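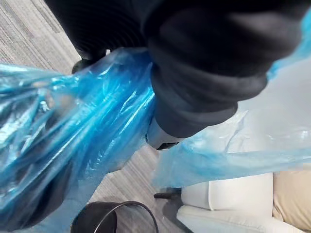 I have finally given up on a book I wanted very badly to love, and I've been sulking over it all week. The book is Prornavetti, by Rozália Beneš, and it is 1,000 pages long in paperback. I've been hauling it everywhere since February. It has been to the dentist, to my sister's, on the bus to Burkham and back more times than I can tell you (and it weighs as much as a cat). On wet days I wrapped it up in a bag like the one up there, that thin blue see-through plastic that goes all creased and shiny once you twist it, and then I'd get on the bus and have to unwrap the thing with everyone listening to me crackle. All that care! And last night I put it on the shelf by the stairs with the bookmark still in it and picked up a mystery instead.

Before anyone writes in, yes, I know it's good. I can tell it's good. The sentences are lovely and there's a chapter early on where the grandmother refuses to leave the train that I read twice in a row and then read out loud to my husband while he was trying to fix the toaster. If the whole book had been the grandmother I'd have finished by Easter. But then she disappears and we get the cousins. So many cousins. Two of them have the same name and a third one changes his to match, and I think that's meant to be funny, and maybe it is if you're reading the book in big long gulps on a beach somewhere. I was reading it ten minutes at a time.

It was Vendula Kováčik who put me on to it. She has never steered me wrong before this, and she still says she didn't this time, she says I quit too early. Apparently it all comes together in the last 80 pages. My feeling is that if a book needs me to get through 920 pages so I can enjoy the last 80, it's asking kind of a lot? Vendula's feeling is that I have the attention span of a gnat. We had a very nice lunch anyway.

I never used to quit books. I was raised by a finisher. My mother finished everything, including a history of canals she hated so much that she argued with it in pencil, right there in the margins ("NO" and "so you say" and my favorite, "who asked"). I still have it. It's one of the most entertaining books I own and I couldn't tell you a thing about canals. So I grew up thinking that starting a book was like accepting a dinner invitation, and you didn't get up and leave just because they brought out liver.

Then somewhere in my forties I quit one. I don't even remember the title, it had a lighthouse on the front. I left it in a rental cabin and drove home feeling like I'd abandoned a dog. Then a few weeks went by and I quit another one and felt a bit less bad, and now I do it pretty regularly, but usually I quit early on, when we hardly know each other. Quitting at page 613 is different. At page 613 you've met everybody's children.

What I keep asking myself is when I really stopped. I think it was way back in March. There was a stretch when I'd bring it along on the bus, get it all unwrapped and open on my lap, and look out the window the whole way. I also got very interested in the backs of cereal boxes. I read the manual for the new dishwasher, cover to cover, and enjoyed it. I reread a whole shelf of old Hulier mysteries (those skinny orange paperbacks, if you remember them, the ones where somebody always gets pushed down something) and told myself they didn't count because I was still "in the middle of" the other one. I was in the middle of it the way I'm in the middle of learning Italian.

The Huliers, by the way, hold up great. There's one set at a skating rink where I knew perfectly well who did it, having read it at least twice before, and I still stayed up past midnight with it. The detective is cranky and eats a lot of soup. Nobody has the same name as anybody. I don't think I'd put one next to Prornavetti and say it was the better book, but I know which one made me burn the rice.

I did try all the tricks first. I tried a page goal, which made it feel like homework. I tried keeping a list of the cousins on an index card, and then lost the card, and made another card, and found the first card, and they didn't agree. Next came the audiobook from the library, and that almost worked! The reader has a wonderful gravelly voice and does the grandmother just right. Only I'd fall asleep and wake up in a different decade with a wedding going on, and no clue who was getting married, and you can't flip back through a recording with your thumb the way you can with a real book. I gave that one 5 nights. I slept beautifully.

Anyway. The bookmark is staying in. I told Vendula this was so I could pick it back up in the fall, when it gets dark early and I'm in more of a cousin mood, and she made a noise. She may be right. There's another book on that shelf with a bookmark in it from a shoe store that closed when my son was in middle school. But I'd like to know what happens to the grandmother's trunk. If you've read it and you know, please don't tell me. Or put SPOILER in very big letters so I can decide whether I'm feeling strong.

Meanwhile I've started the mystery, a new one by someone I'd never heard of, picked off the table at the library purely because the type was nice and big. There's a body in the boathouse by page nine and the sister is lying about the car keys. It fits in my coat pocket. I'm up to chapter six and I missed my stop this morning and had to walk back from the post office, which hasn't happened to me since before Christmas.

Tell me what you've quit lately, and how far in you were. I'd especially like to hear from anyone who made it past page 613 of anything and then walked away. And if you finished Prornavetti and loved it, I want to hear from you too, but you'll have to be patient with me about the cousins.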